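Ticket 402 -- Play microwave, door will not stay closed
Product: Beltent toy microwave, white, two-knob panel
Status: Open, waiting on part
Priority: Low

Reported fault: door swings open by itself after closing. Happens with the turntable plate empty and with the small green cup on it. Both knobs turn normally.

Checked so far: unit moved to the white table and the door opened fully to get at the latch. Hinge side has no play. Latch tab is worn on the lower edge -- it catches, then slips. Cup left on the plate for the closing test.

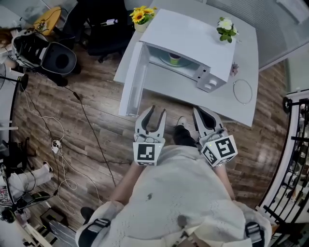 Closing test, 42 cycles: door held on 53 percent of them. Pressing harder made no difference. A strip of felt behind the tab helped for a while, then came loose.

Next step: replacement latch requested from Jesard, part 600. Do not glue the old tab. Repeat the test with the plant taken off the top, in case the weight is bending the shell.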